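Harasym Tooling Forum > Perception and Planning
Thread: Wrist depth drops out on thin chain, planner closes on a hook

flerkik_ops
Task is necklace handling on a wooden stand with brass hooks, two arms. Depth on the chain is mostly holes, so the segmenter fills in from the nearest rod and the grasp pose lands on the hook. Out of 118 logged attempts, 21 were aborted by the force limit. Wrist view:
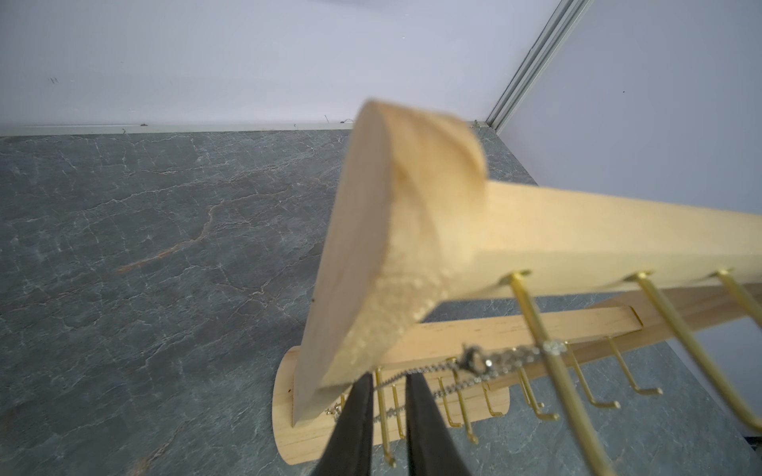
Shirin Fallahi: Your hooks and your chain are both thin and shiny. I would stop asking depth for either one. Fit the stand as a rigid model, get the hooks from that, and segment the chain in RGB only.

flerkik_ops
The fit is fine until the stand moves. Once both grippers are on the wood the fixed camera loses much of the outline, and the pose jumps by 19 mm between updates. 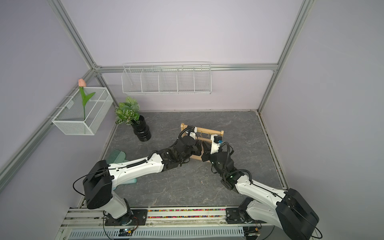

Re: Wrist depth drops out on thin chain

Yaroslav Lytvynenko
Don't update the pose from vision while the grippers hold it. Propagate from the arm kinematics and go back to the camera after release. I also disagree with Shirin on RGB only – you still need range for the approach, and two wrist views will triangulate a clasp well enough.

Shirin Fallahi
For a clasp, yes. Try it on plain links and the matcher will slide along the chain.

flerkik_ops
Froze the pose during holds as suggested and the jumps are gone. The chain mask is now RGB, trained on 3,891 crops from the Hernley cell. Remaining problem is a strand that hangs near the fingers on the way in.

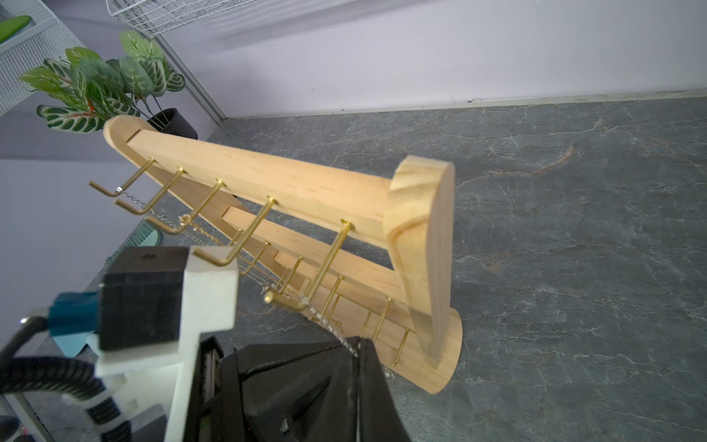 The collision checker treats that strand as free space, so the approach goes straight through it. I can inflate the mask into a keep-out volume, but then the planner finds no path at all to the lower rail.

Yaroslav Lytvynenko
Make it a soft cost and cap the speed near the mask. Ditberg's planner plugin has a per-voxel weight for this. Post your config if it still fails.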